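Recording Hand Demos for the Sorting Task

Sorting clips into a two-part box is a job any bored office worker can do, so of course it takes a morning to show it to a robot.
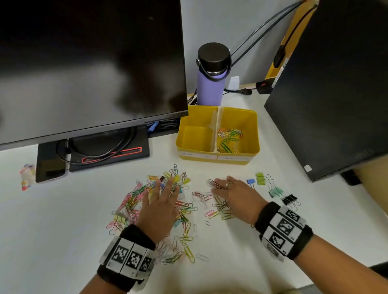
Before you start, put on both wristbands with the marker plates facing up. The tracker finds your wrists by those printed squares and has no interest in the rest of you. Push your sleeves back. A cuff over one corner of a tag will ruin a take, and you'll find out at export.

1. Open Sekedix and start a new session. Name it something you'll recognize in January. "test2final" has been taken, several times.

2. Hold both wrists in view until the two tag lights turn green.

3. Press record and sort at about half your normal speed. Paper clips go in one side, binder clips in the other. Check the labels first, then stick to them.

4. Pick up small bunches. Scooping half the pile is quicker for you and teaches the policy to shovel.

5. If you drop one, pick it up and carry on. We keep recoveries. We don't keep swearing, so mute the mic.

6. Stop, rest both hands on the desk, and save.

Plan on 36 takes per session. Prendumen wants 100 good ones before it will train at all, and our first usable set took 143 tries. Mix the pile up between takes, even when your back objects.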